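Chapter 4
Sorting, Moving and Putting Away

What you will find in this chapter
4.1 Why things pile up
4.2 The two-basket method
4.3 Cables, chargers and other long things
4.4 Choosing a table to work at
4.5 Practice tasks

Before you begin
You will need the inventory sheet you filled in at the end of Chapter 3. If yours has gone missing (it happens in every class I have ever taught, and once it happened to me), draw a fresh one with four columns: the thing, where it was found, where it is used, where it will live.

My grandmother kept a drawer in her hallway which the whole family called the Doto drawer, after the biscuits whose tin had once been kept in it. By the time I was old enough to open it the biscuits were long gone, and in their place were fuses, a bicycle bell, the lead for a radio that had been given away, buttons, stamps from letters and a very great deal of string. When she moved to a smaller flat, my mother and I sat down to empty that drawer and reckoned on being done before lunch. We were still at it when the street lamps came on. Every object wanted a decision, and most of them wanted a story as well, and we had nowhere to put anything once we had decided about it, so it all went round and round the kitchen table and very nearly back into the drawer.

I tell you this because the trouble we had that day is the trouble this chapter is about. We had plenty of goodwill and quite enough time. What we were short of was somewhere for things to go. In Chapter 3 you learned to look at a room and write down what is in it. Now you are going to start picking things up, and as soon as a thing is in your hand it needs a place to be put down again, even if it will only stay there for a few minutes.

4.1 Why things pile up

A pile is usually a decision that has been put off. You come in with the post, a scarf and a charging lead, the telephone rings, and down they all go on the nearest flat surface. The next person sees that things are put there and adds a pair of gloves. Falcão, whose little handbook on housekeeping is still well worth borrowing from a library if you can find one, calls these spots 'landing places', and I have kept the name in this book. A landing place is no sin - every home has one, and a home without one would be rather tiring to live in. The difficulty comes when things land and never take off again.

In the first year I ran this course, the class spent the month of August keeping a tally of a single landing place, a sideboard by the door of our teaching room. They wrote down each object as it arrived. By the end of the month there were 657 entries on the list, and a good many of those were the same 11 objects coming back over and over: keys, one particular umbrella, a roll of tape and so on. I was delighted with that list! It meant that a small number of proper homes, chosen well, would take care of a large part of the muddle.

Key words
Landing place: a surface where things are put down without a decision.
Home: the place a thing goes back to when it is not in use.
Holding basket: a container that keeps things together for a short while, during sorting only.

4.2 The two-basket method

There are sorting systems with five boxes, with coloured labels, with cards to be filled in for each object. The Clullar system, which some of your parents may remember, had nine boxes and a folding chart, and I am sure it suited somebody. For ordinary rooms and ordinary afternoons I teach two baskets, and I have not yet been sorry.

The baskets should be of the same sort and near enough the same size. If one is much bigger, people fill the bigger one, whatever it is meant to be for. Plastic with an open weave does very well, as you can see from the outside how full it is getting and it wipes clean afterwards. Look for a rounded rim and a handle slot that your fingers fit through comfortably. Stand one towards each side of the table and leave the middle clear for whatever you are deciding about.

The left basket is for things that stay in this room. The right basket is for things that belong in another. If you are left-handed and would like it the other way about, by all means swap them, but please then keep it that way for the whole session, or you will find yourself sorting everything a second time.

Pick up one thing, decide, and put it in a basket. When either basket is full, stop and empty it by taking each thing to its home. A thing that you truly cannot decide about goes in the middle of the table, at the back. You may have 3 of these at any one time and no more. When a fourth comes along, you must settle one of the others first.

Nanna Grímsdóttir, who taught alongside me for many years, used to have her pupils stand up for this work, and I have come round to her view. When you are sitting down, the things come to you and stay in your lap. Standing, you can reach both baskets easily, and you are already on your feet when it is time to carry one off.

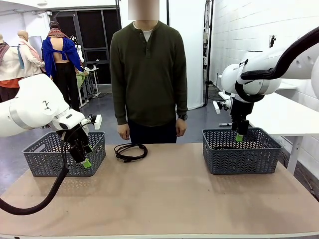 Cables deserve a word here before we give them a section of their own in 4.3. They are the things most often left in the middle, as a lead that has lost its appliance could belong in any room of the house. Coil it in loose loops, leave the plug end where you can see it, and go on with the rest. When both baskets have been emptied, come back to the cable and try it with the appliances on your inventory sheet, one after another, writing the match in the fourth column when you find it.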